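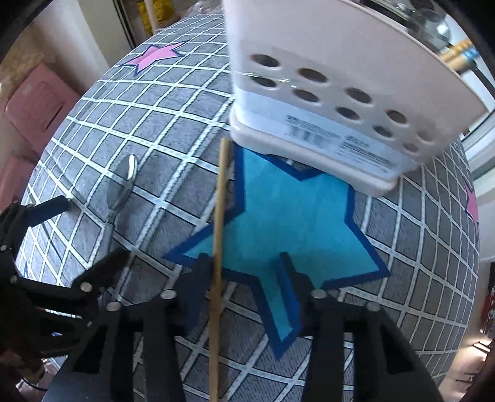

Issue 22 Page 63

PRE-USE AND ACCEPTANCE CHECKLIST, WITH COMMENTS
Undon hand-held gripper kit, trial hire from Herrero

Site: Skundthorpe, household tasks area
Checked by: Nipon Boonyarit
Operator on trial: Ketsara Klinhom
Date of check: June 5, 2025
Status: NOT YET ACCEPTED. See Part E.

Results are marked Pass, Fail, Pass with comment, or Not tested. Anything I could only take the supplier's word for is marked Not tested, however nice the brochure is.

PART A. PAPERWORK AND DELIVERY

A1. Packing list matches contents
Pass with comment. All parts accounted for. The list uses different names from the manual for the same parts, so "finger assembly" on one is "jaw set" on the other. This took far longer to sort out than it should have.

A2. Manual supplied in English
Pass with comment. It runs to 62 pages and the safety section is two of them. Most of the rest is about software. The pinch warning is on the second safety page under "General Care", after the bit about wiping the case.

A3. Declared grip force
Not tested. The figure is given without saying where on the finger it was measured. A linkage jaw squeezes differently at the tip and near the pivot. I have asked Herrero twice which one they mean. The first reply was a link to the brochure.

A4. Service history of the hire units
Fail. "Fully refurbished in March" is not a service history. I want to know what was replaced and by whom.

PART B. THE GRIPPER ITSELF

B1. Pivot screws present and seated
Pass. Gone over with a driver, none moved. I'd like thread locker confirmed in writing. These joints get worked all day and small screws back out.

B2. Linkage moves freely through full travel
Pass. Smooth on both units.

B3. Pinch points guarded or marked
Fail. There is open linkage on the body of the tool and no guard over it. A sleeve cord or a loose hair tie would go straight in. The supplier's view is that the operator's hand is behind the mechanism in normal use. Maybe so, but people reach over with the other hand to straighten something on the table, and I watched Ketsara do it twice before she caught herself. A sticker would be a start. A cover would be better.

B4. Finger edges free of burrs
Pass with comment. One rough spot, dressed with a fine file. Recorded here so it isn't charged to us as damage on return.

B5. Grip pads secure, no lifting at corners
Pass with comment. Fine on the day. The pads are listed as a consumable and no life is given for them. Ask for a price before signing anything.

B6. Strap and handle
Pass with comment. The strap holds. It will also soak up whatever is on the operator's wrist, and there is no word in the manual on washing or replacing it. If two people share a unit, each needs their own strap.

B7. Weight and wrist strain
Pass with comment. The brochure says "up to 20 minutes of effortless continuous use". Ketsara was asking for a break well before that. I don't blame the unit entirely, as the table was too low for her and she was working with her elbow out. Raise the table and repeat. Until then I would halve whatever the brochure says and set a timer.

PART C. WORK AREA

C1. Surface stable and non-slip
Pass with comment. The grid cloth is handy for putting things back where they were, and it is grippy enough. It needs clipping at the edges. Check that it lies flat every time the props are changed.

C2. Two-gripper working, clearance between operators
Fail. The kit is sold as suitable for "paired work at a standard table". I'd want to see whose table. With both grippers reaching for the same patch of cloth the bodies get close enough to knock. The manual has one drawing of paired work and no distances on it at all. We have written our own rule: one moves, one holds still, and whoever is moving says so out loud. It's clumsy but it works.

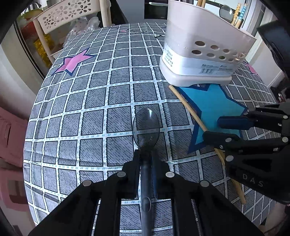 Ketsara's comment, which I'm including as she gave it: "You watch your own fingers so hard you forget there's another set coming in from the side." I agree with that, and I think any rule needs to be spoken. A line on a form won't do much.

C3. Props suitable for the task
Pass with comment. Kitchen odds and ends, chopsticks, spoons, a utensil holder. Nothing sharp, nothing made of glass is to be used in the trial. Wooden sticks should be looked over for splits before each session and thrown out if there's any doubt. Thin plastic spoons can snap under a firm squeeze and send a piece towards the face, so see D4.

C4. Loose items that can roll
Pass with comment. Round sticks left lying on the cloth will end up on the floor sooner or later. Put back in the holder whatever isn't in use. I'd rather this was a habit than a rule, but I've written it down as a rule.

C5. Utensil holder stability
Pass with comment. A light plastic holder full of tall sticks is easy to tip if it gets bumped high up. Herrero suggested buying their weighted base. A lump of putty underneath would do the same for next to nothing. Not decided.

C6. Lighting
Pass with comment. Window light was fine on the day. Glare could be a bother later on when the sun comes round, particularly with shiny or see-through props. Draw the blind if the operator is squinting.

C7. Walkways and floor clear
Pass. Re-check at the start of each session. Bags and stools go under or away from the table before anyone picks up a gripper.

PART D. OPERATOR

D1. Operator has read the safety section
Pass. Two pages, as I said, so no great hardship.

D2. Sleeves, jewellery, hair
Pass. Rings off, sleeves pushed up, hair tied back. The manual mentions none of this. I have added it to our own sheet.

D3. Operator can let go of the tool quickly
Pass with comment. Tried several times. The strap slows things down when it has been done up tight. Do it up snug and try dropping the handle before starting.

D4. Eye protection
Pass with comment. Not called for by the supplier. I'm calling for it whenever brittle plastic is being gripped. Grunetti, who ran the demonstration for Herrero, thought this was over the top. Grunetti is free to think so. The glasses cost less than the postage on this kit.

D5. Training
Fail. The "certified onboarding session" in the quote was a video call, and most of it was spent on accounts and uploading. I asked what the certificate certifies. It certifies attendance. We'll do our own hands-on session with a soft prop before anyone new starts.

PART E. ACTIONS BEFORE ACCEPTANCE

1. Herrero to supply a cover or guard for the open linkage, or tell us in writing why one can't be fitted. (B3)

2. Herrero to state where on the finger the grip force was measured, and how. (A3)

3. Herrero to supply the service record for both hire units. (A4)

4. Clearance distances for paired work, from the supplier, with a proper drawing. Our spoken rule stays in place whether or not we get them. (C2)

5. Nipon to raise the table and repeat the wrist check with Ketsara, and with a second operator of a different height. (B7)

6. Straps: one each, or a wipeable replacement. (B6)

7. Price list for grip pads before the hire is extended. (B5)

8. Clips for the cloth. (C1)

GENERAL COMMENTS

I don't think this is a bad tool. The action is good, the joints are tidy, and it picks up thin awkward things better than I was expecting. What I don't care for is the gap between what's printed and what's been shown. "Safe for everyday home use" is on the front of the brochure, and I can't find a single test behind it. Someone at the supplier may well have done the testing. If so it should be easy enough to send us the results.

The hire price also assumes we keep both units going all day. With breaks as they need to be, we won't get anywhere near that, and the quote should be looked at again on that basis. I've told Ketsara she can keep using the kit on light props, in short goes, with the B3 and C2 fails explained to anyone who joins her. No visitors handling it, and no children in the room while it's out.

– N. Boonyarit

Added after the check: Herrero has replied on item 7 only. The pads are sold in packs and the price is on application.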